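Skip to gallery | 11 comments | 200 shares

The Flado Board, Laid Out at Last

by Berenice Mendoza

If you have been by the Botura workshop at any time since January you have heard me go on about the Flado board, and I thank you for your patience. Flado is our own name for it, by the way. It was written on the lid of the box we kept the first parts in and it stuck, the way those names do. For everyone who has only heard about it, it is a tabletop board of knobs, buttons and switches, made in sections that lock into each other like a child's floor puzzle, and you work your way along it with your hands. There isn't much more to it than that, and yet I can lose a whole evening to it.

I had meant to put up a great long gallery, and then I sat down to choose and found that I wanted to talk more than I wanted to sort, so what you are getting is a small gallery with a great deal of me in between. Get a coffee. My notes came out of order too, so please forgive me if I wander from one end of the board to the other and back.

A few thank-yous before we start. Gumaro Alvarado drew the layout, and then drew it again, and was very gracious when I asked for the buttons to go somewhere else after the drawing was done. Fulgencio Becerra cleaned up every seam by hand with a little file that used to belong to his aunt. And Crescencio Cortés lent us the long white table, which I have grown so fond of that he may have to come and ask for it back in writing.
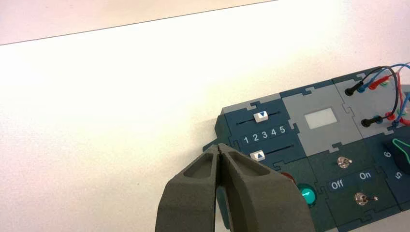

Sliders were the part I fussed over most, and I will tell you why at more length than you probably want. A button gives you an answer the moment you press it, but a slider asks you to decide where to stop, and that takes a different kind of attention. I wanted people to have something to aim for. So there is a row of white numbers printed between the tracks, 1 to 5, and each knob carries a small blue triangle that points toward them, the upper one pointing down and the lower one pointing up. You can see the pair of them sitting close to each other at the low-numbered end, on the dark teal part of the board. I think it is a friendly arrangement. You never have to wonder which bit of the knob you are supposed to line up, and with older eyes like mine that is worth a lot.

We did try other ways of marking it. Gumaro had a version on paper with letters, and I had a version with little pictures of fruit that I still think had something going for it (there was a very nice pear). In the end numbers won, mostly on the grounds that you can call them out across a room. "Top to four, bottom to two!" is a perfectly good game for a rainy afternoon, and Eustaquio Cárdenas has made up a whole set of rules for it that involve points, penalties and a forfeit of biscuits. I can't follow the scoring, but I do follow the biscuits.

The colors deserve a word as well. I love a dark teal. I painted my kitchen door that color 8 years ago and have never once been sorry. Too much of it in one place gets heavy, though, and on a board you want to find your way by the colors as much as by the shapes, so having the light gray panels mixed in does a good deal of quiet work. It breaks things up. It tells your eye that one section is done and another is starting, and of course you have the wavy puzzle seams telling your fingers the same thing. Fulgencio would like me to add that a seam should be felt and never snagged on, and that he stands by every one of his.

I should say something about the table, too. We had a lovely old dark table in the workshop before, full of character and also full of candle wax, and I used to lose things on it constantly. Anything small and dark simply went missing until somebody leaned on it. A plain white top is a much kinder thing to work on, and I would tell anybody starting a project like this to find one first and begin the project second. A sheet of white card from the stationery shop will do nicely if you can't borrow from Crescencio.

Now, several of you have written to ask whether the layout is the same every time. It is the same most of the time, for the simple reason that we got used to it, and I am a creature of habit when it comes to where my buttons are. But the whole idea of the puzzle edges is that you have some say in it. We spent one happy evening at the end of winter moving things about on paper — Gumaro cut out all the pieces in colored card and we pushed them around a tray — and what we learned is that everybody has a strong opinion. Eustaquio wants the switches first. I want them last, as a sort of pudding. Fulgencio only wants fewer corners.

The card pieces are still in the tray, and if you come by you are welcome to have a go at them. It is a very good way of planning anything with sections in it, a garden bed or a sewing box, and it costs next to nothing. Do use a tray with a rim. We didn't the first time, and we were picking bits of card out of the radiator for a good long while.

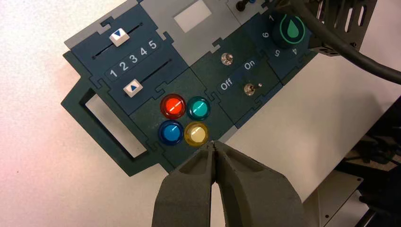 What should I use to clean the board?

A soft, dry brush is best for the seams, and a barely damp cloth will do for the flat parts. Keep sprays away from it altogether, and let everything dry fully before you put it back in its box.

My favorites, if you press me (and hardly anyone has to), are the round buttons. They sit together in a square, red and a teal sort of green on the top row, blue and a pale yellow below, and they have those smooth domed tops like the ones on an old arcade cabinet. I spent a good part of my youth at an arcade on the seafront with a cousin who always won, so there is some sentiment involved. I was firm about having different colors. When you are calling things out for somebody else to do, "the blue one" is so much quicker than "the one at the bottom on the left, no, your left," and it saves a good many friendships.

Next along come the little silver toggle switches, with "Off" and "On" in white lettering between them. I am very partial to a real toggle. There is one on my grandmother's lamp that I have been flicking since I was small, and I will not hear a word about replacing it. I did wonder whether the lettering was needed, and Eustaquio said that if he has to guess then the game is unfair and the biscuits are forfeit to him, so there it is, in plain print, and the matter is closed.

And at the far left end there is the handle, a plain open rectangle in the same teal as the rest. People overlook it, poor thing, next to all the colors. I think every board should have one. A thing that gets used ends up being moved about, and it is pleasant when somebody has given a thought to where your hand will go.

I have been asked for advice by people who would like to plan something of the kind for themselves, and I am no expert, but I do have a few things I say to everybody. Start with fewer kinds of control than you would like. Put the things you enjoy most where you can reach them without stretching. Write down your layout before you take anything apart, however sure you are that you will remember it, and keep the paper in the same box. We now keep ours in a Morelli biscuit tin, along with spare card, a pencil and a ball of string that has never been needed for anything.

If you would like to come and see the board, we are in the back room at Botura most evenings from 6, and there is usually tea. Please come up by the side stairs, as the front door sticks terribly and I can't always hear the bell over the kettle. Bring your own mug if you have a favorite. Bring biscuits if you intend to play against Eustaquio.

I will put up a few more pictures when I have sorted through them, and Gumaro has promised to let me scan his drawings, including the one with the pear.

Share this gallery: 200 shares

Comments (11) — showing the most recent

teal_door_fan
What a color! I have been trying to talk my husband into something like it for the hallway and now I have evidence. Is the pear version ever going to be made? Asking on behalf of the pear.

Rosalind in Bosinis
I used your card-and-tray trick for my sewing box over the weekend and it worked a treat. I did use a tray with a rim. Thank you for the warning about the radiator.

Eustaquio Cárdenas
The scoring is very simple. Matching numbers, double points. I have explained this. Also you still owe me two biscuits.

Berenice Mendoza
I owe you one, and it was broken when I got it.

marwood
Do the numbers have to start at the same end for both knobs? My daughter is left-handed and likes things running the other way.

Berenice Mendoza
Ours share the one row of numbers, so they run the same way for both. But if you were drawing your own I would turn it about for her and see how she likes it! Come by and she can try it on the card pieces first.

Load older comments

We use cookies to remember your settings and to count visits to this page. Accept | Manage choices

Get the Botura workshop letter in your inbox. Enter your email address to subscribe.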